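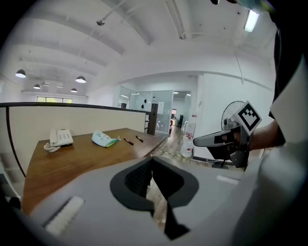
Marker pose, take three

Quick one tonight, laptop is at 9 percent and the charger is at work. Wrote most of this standing up.

So the pose tracking. Last week I moved the whole thing off my old script and into the Sivside branch, thinking it'd be an afternoon. Was not an afternoon. The tracker kept losing the fiducial whenever the gripper turned fast, then picking it up again flipped. Full 90 degrees off, one frame, then back. Replay looked like the thing was having a seizure.

What I tried, in order:

Bigger smoothing window. Hides the flip, adds lag, grasp timing goes to mush. Reverted.

Rejecting any jump over a threshold. Better. But then a real quick wrist turn gets thrown out too and the filter sits there sulking on the old pose until I slow down.

Keeping both candidate poses and scoring them against the last 5 frames. This is the one. Should have started here, Lukian Demchenko told me to in September and I nodded and did something else. Sorry Lukian.

The desk setup is still phone, blue cloth, two markers. Pens are fine, dark on brown wood, the segmenter gets them nearly every time. The cloth is the pain. It's crumpled diffrently in every episode, and the planner wants one nice grasp point, so it picks some fold on the side and goes in at a silly angle. For now I just take the highest point of the mask and come straight down. Dumb but it runs.

The phone cord I gave up on. Coiled white thing, depth is garbage on it. It's marked as keep-out and the planner goes around – wide, too wide, you can see it swing way out in the replay. Will tighten the margin later.

Tooling stuff: the Stosen viewer now scrubs without reloading the whole episode. Huge. Episode 1702 used to freeze the tab every single time and now it just opens. Also there's a key for jumping to the next dropped frame (it's J, I haven't put it in the readme yet, I know).

Still to do
– timestamps drift between the two grippers on long recordings
– config loader silently eats a missing field, wants to be an error
– ask Mykhailiuk about the 100 Hz logging, no idea if we even need it
– rename the branch, it has a typo in it and so does the folder

Ok 4 percent. Pushing what I have, tests are red on the loader one, dont merge it yet.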